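Home | Guides | Downloads | Forum

Filed under: Networking, Windows fixes

My wired connection kept dropping every couple of minutes, and it was the adapter's power saving. Easy fix!

1. Open Device Manager, expand Network adapters and double-click yours.
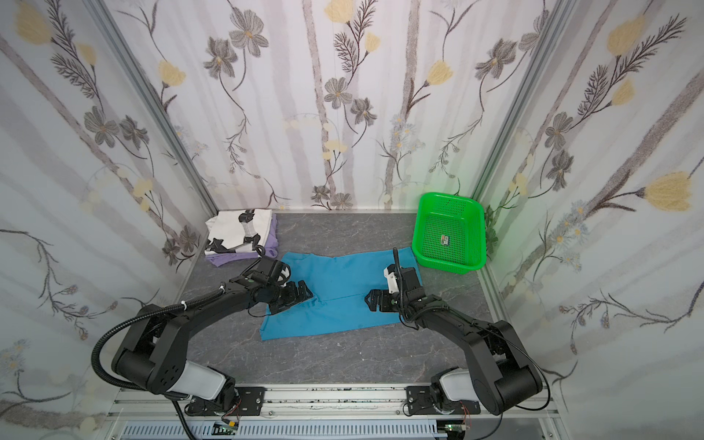

Two arms, one blue cloth

2. On the Power Management tab, untick "Allow the computer to turn off this device" (no tab? skip ahead).
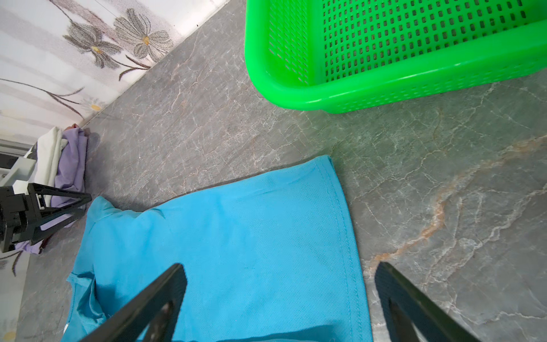 Then hit OK and go to Advanced. Turn off Energy Efficient Ethernet if it's listed.

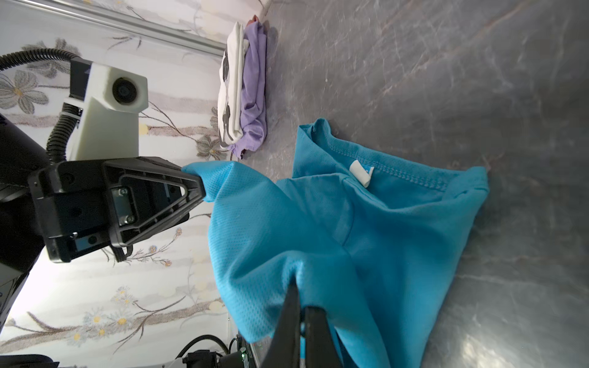
3. Restart, then leave a long ping running. While you wait, check the cable for tight bends. A gentle curve is fine, a hard kink isn't.

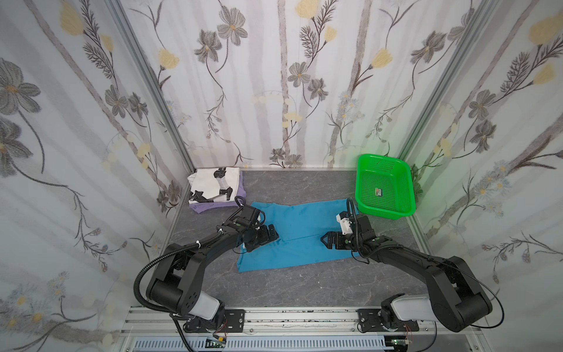
4. Still dropping? Try the older driver. Candela Carretero posted the link in the forum (thanks!!).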